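ok so I finally did the drive out to Eltby and I have opinions about road trip snacks. thread, sorry in advance

802 miles there and back. I have eaten things. My car smells like barbecue dust and I think it will until I sell it

Rule one, stop BEFORE you get on the highway. The market in Trerkstead is cheaper than any gas station I passed, and you get a proper bag instead of a pile sliding around on the passenger seat
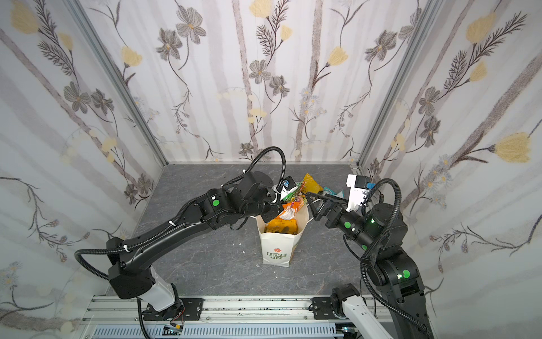

Filed under: SNACKS

Salty goes first. If you open the candy in the first hour you'll feel awful by Rorkach and you still have the whole boring stretch with the wind turbines to get through. I learned this in March and then did it again anyway

My friend Florin Lazăr swears by sunflower seeds. Florin also keeps a spit cup in the door pocket, so I don't take food advice from Florin

Paper bags over plastic btw!! They stand up on their own and you can dig around in them at a red light

Chocolate is a winter snack. I will not be taking questions. I once left a bar on the dash for 28 minutes while I got gas and used the restroom and it was soup

If you're stopping at the Quiambao rest area, the vending machine eats dollar bills. It got 3 of mine. Bring quarters, or a sandwich

Small bags beat one family size. I know the big one is a better deal but I have met me, and there is no such thing as saving half for the drive home

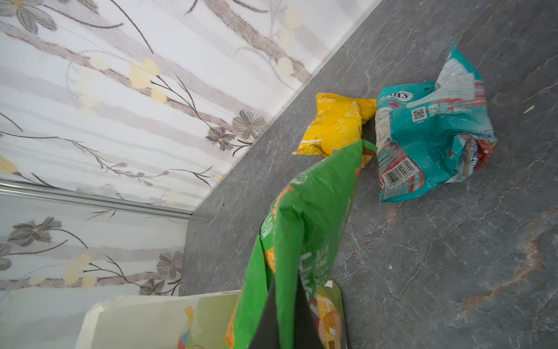 big green one, plus wrappers

Total spend was 44 bucks, and that includes the coffee I dumped in my own lap outside Rorkach

Doing it again for my cousin's graduation so send me your favorites. Nothing with coconut please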